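June 16, 2019

Why I gave up sponsoring and started sending the money in one lump

For six years I gave to charity the way most people I know do. A fiver here for someone's half marathon, a tenner there for a raffle, and a monthly direct debit that I had set up on a doorstep and half forgotten. In May I sat down with my bank statements and added it all up. The total for the year came to nearly £400, split between more places than I could remember agreeing to.

I was not unhappy about the amount. I was a bit unhappy that I couldn't say where most of it had gone. So I cancelled what I could, kept one small payment I do care about, and decided to put the rest into a single gift once a year, to somebody I had bothered to read up on.

The reading up took longer than I expected. I started with the annual accounts, which any registered charity has to publish, and which are duller than the leaflets but more use. I looked at what came in, what went out, and how much was sitting in the bank. Some reserves are sensible. One outfit I looked at had enough put by to run for years without a penny more, and still sent me three letters about an emergency.

I ended up with Pandix, which is a small charity run out of two rooms above the old chemist's in Skindthorpe. They pay for equipment and training for rural clinics. They don't send pens or calendars, or cards with robins on. When I emailed to ask how they chose which clinics to help, I had an answer the next morning, and it was four paragraphs long and mentioned two things that had gone badly. That did more for me than any brochure.

What they told me is that the most useful gift is usually the plainest one. People like to pay for something with a story attached. They will give for an incubator or an ambulance and have their name put on it. It is harder to raise money for replacing basic instruments, or repairs, or somebody's bus fare to a training day. The clinics ask for those things every year all the same.

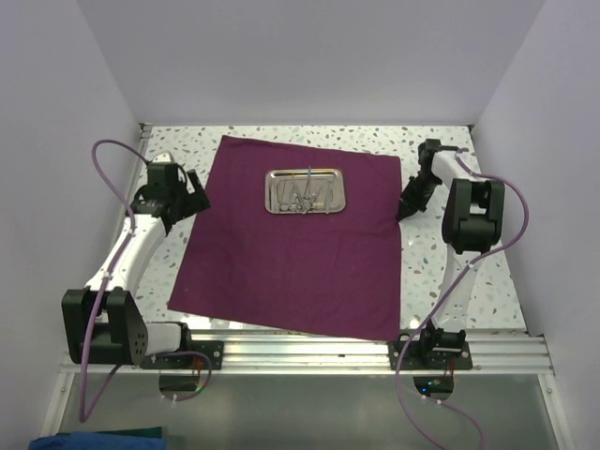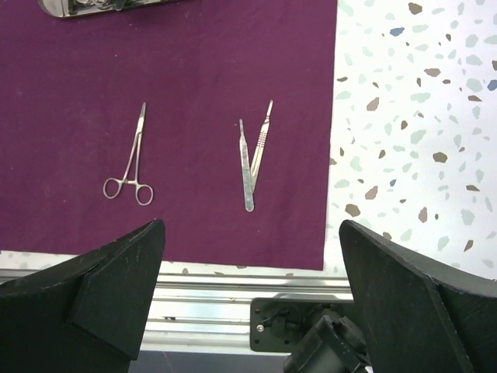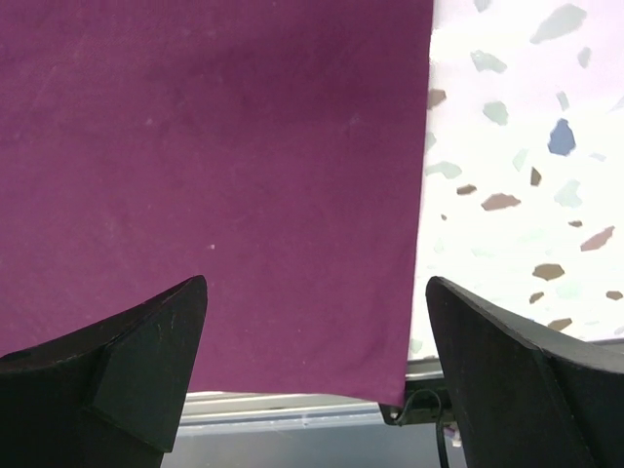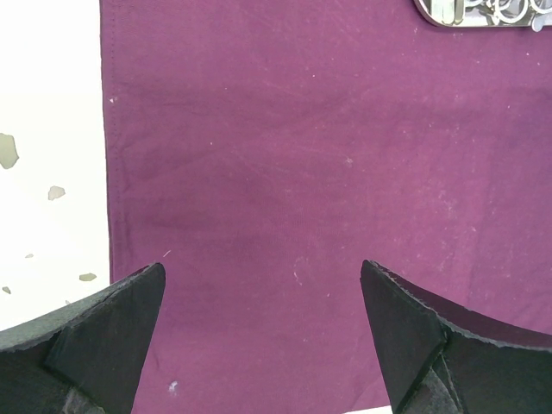

Brendan Kinsella wrote to me after I mentioned some of this in my last post, and he disagrees with a fair bit of it. His view is that small regular gifts are worth more to a charity than one big one, even if they add up to the same, as a charity can plan around money it knows is coming each month. He also thinks I am being hard on sponsorship. Plenty of people only ever hear of a cause when a colleague runs for it, he says, and some of them stay on for years.

I think he is right about the planning. I asked Pandix, and they said much the same, though more politely. They would sooner have £2 a month from someone who sticks with it than a cheque from someone who might be gone by next year. So I have changed my mind on that part. I have set up a standing order with them, and I will top it up at Christmas if there is anything over.

On sponsorship I haven't moved much. If a friend asks, I will still put in, but I now ask which charity it is before I say yes. Last month I was asked twice. One was for a hospice, which was easy. The other was for a trek where a good part of the sponsorship went on the flights, and I said no to that one. It was an awkward couple of minutes and then we talked about something else.

A few practical points, for anyone thinking of doing the same:

Fill in the Gift Aid form if you pay tax. I had missed it on 2 of my old donations and it is money the charity simply doesn't get.

Don't cancel a direct debit without telling them. A short email is enough, and it saves them chasing you.

Ask whether they want goods before you send goods. Pandix had a parcel of 161 odd spectacle cases from a well-meaning shop and it cost them more to store than they were worth.

If you want your gift kept for one thing, say so, but think about whether you need to. Money with no label on it is what pays the electricity bill – and somebody has to.

My first standing order goes out on the first of next month. I have kept the old statements in a folder and will add up again next May.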